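Kolerport moved its product catalog, 2358 pages in all, to a new address structure in June. The site's lead developer said the redirects were the simple part. "Every old URL got a single 301. We found chains of 4 hops left over from earlier moves and flattened them first."

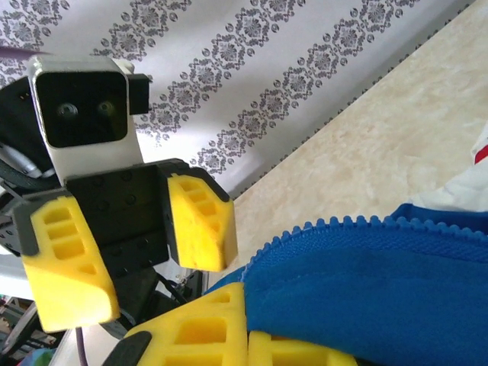
Crawl activity rose within hours of the switch. "The server log showed 3000 bot requests by noon, most of them for old addresses. We left the old sitemap up for two weeks so they would be fetched again."

Canonical tags caused more work. Pruvgate, the plugin that writes them, kept the old paths in its cache, and two templates had to be rebuilt by hand.
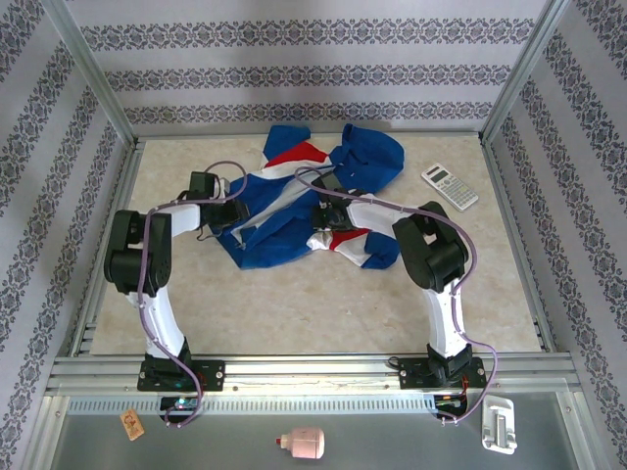 Stirnstead, which hosts the site, would have cleared that cache before the switch and held the sitemap back a day. The developer accepts the first point. "The sitemap I would still submit right away."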